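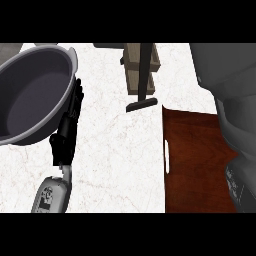

Figure 12.1 Simulated view of the Kuvano two-arm cell, with one gripper against the wall of a grey basin.

Chapter 12
Setting Up and Maintaining the Gripper

A multi-finger gripper depends on three settings: the zero position of each joint, the closing force, and the alignment of the wrist with the forearm. An error in any one of them shows up first on thin-walled objects such as tubs, where the fingers must follow a curved surface without bending it.

The chapter uses the Kuvano cell throughout. Section 12.1 covers the simulated model, in which every setting is tried before it is loaded to the machine. Section 12.2 covers joint zeroing. Section 12.3 covers inspection of the finger joints, due every 4,000 closing cycles, and Section 12.4 the replacement of a worn finger.

Before starting, the reader should be able to jog each arm separately and read the fault log (Chapter 11). The model files are in the Estotstead folder supplied with the book.

12.1 The Simulated Model

Load the cell and move both arms to the home position. Set the closing force to 25 percent. Bring the open gripper to the outer wall of the basin, close it, and record the angle of each finger joint in Table 12.1.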